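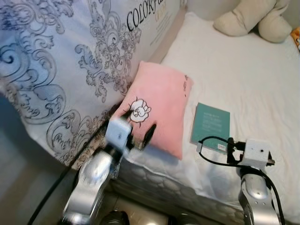
Fig. 4. White sheet fitted, pink sheep pillow, teal book and plush toy on the bed.

Section 4: Dressing the bed and putting the small things away

This section follows on from Section 3 (Assembling the Vikthorpe single frame). The frame should be level and the mattress should be in it. If the frame rocks, go back to step 9 of Section 3 and do it again. Bedding will hide a wobble from you but will not cure it.

A word before you begin. The leaflet that comes in the Steson bedding pack says the bed can be "guest ready in moments". I have made up this bed in every flat we let at Mallside and have yet to find the moments. Allow 12 minutes for the first go.

What you need

Fitted sheet, white, single
Small pillow
Plush toy, if the room has one
Books for the bedside
A clear patch of floor to stand in
A damp cloth

You do not need the "bed-making wand" sold separately as part no. 834. It is a flat plastic stick. Your hand is flatter than you think and comes with the rest of you.

4.1 Fitting the sheet

1. Lift out the packaging you can move easily. A large panel or carton side may stay upright beside the bed while you work, provided it is steady and you can reach the sheet past it.

2. Find the label on the sheet. It goes at the foot end. The pack says the label "may be at either end", and this is no help to anyone. On every Begay sheet I have opened it has been at the foot.

3. Hook the two head-end corners first, the wall side before the room side.

4. Pull the sheet down the length of the mattress and hook the foot corners. A strip of mattress showing under the hem along the side is acceptable. Bare mattress at a corner is a sheet that will be off by morning.

5. Smooth from the middle outwards with a flat hand.

Note: The sheet will still be slightly wrinkled. The pack claims a "crease-free finish straight from the bag", and I would like to see the bag. Light creases drop out after a night or two of use. Deep fold lines need an iron or a wash.

Caution: Do not drag a carton or panel along the side of the bed to get it out of the way. The edges catch the sheet. Lift it clear with both hands.

4.2 The pillow

6. Put the small pillow at the head end, sheep face up. If it will not lie flat, shake it by two corners and set it down again.

7. Check the seam for loose threads and trim them. Do not pull them.

Note: The small pillow is for show, or for a child's afternoon nap. It is sold as "full neck support". Judge for yourself by putting your head on it. A guest of ordinary size will want a proper pillow as well, and these are kept in the tall cupboard.

Marks on the face: look closely before you scrub. Some printed covers have small drawn marks as part of the pattern, and I once spent a good part of a September morning trying to clean off a pair of them. Dab one with the damp cloth. If nothing comes away on the cloth, leave it alone.

4.3 The plush toy

8. Sit the toy against the wall, clear of the place where the pillow will go.

9. If it falls over, push its bottom into the gap between mattress and wall. "Self-sitting" is the maker's word for these toys and I have not found one that manages it on a soft mattress.

Caution: For a cot or for a very young baby, leave the toy and the small pillow out altogether. This bed is not a cot and this section should not be used for one.

4.4 Books

10. Take books off the bed before anyone gets in. A flat book on a white sheet looks nice and is very unpleasant under a hip.

11. Stand books on the shelf, spine out. One may stay on the bedside table.

12. Barcode stickers: peel slowly from one corner, keeping the sticker folded back on itself. If it begins to tear, stop and warm it with a hairdryer on low. I am told that peanut butter lifts the glue. It may well do, but then you have peanut butter on a book.

Note: Do not remove a sticker from a library book or from one that may be going back to the shop.

4.5 Packaging

13. Flatten printed cartons and panels and stand them in the hall. The store room takes them up to 850 mm wide; anything wider must be folded first, whatever the drawing on the store room door suggests.

14. Keep one carton per bed until the frame has been slept in for a week. You will want it if a part has to go back. The returns form asks for the pack code, which on our last batch was 1,281, printed on the delivery slip. Copy it before you throw the slip away.

Checks before you leave the room

All four sheet corners hooked under
Pillow at the head end
Toy upright, or at least leaning
Nothing hard left on the sheet
Floor clear along the open side

If the sheet will not reach

You have it sideways — turn it a quarter and start at step 3. If it still will not reach, it has been through a hot wash. The label says it is safe at any temperature. Ours came out short after one boil — wash cool and dry on the line.

Go on to Section 5 for curtains and the bedside lamp.

Section last checked Nov 30, 2022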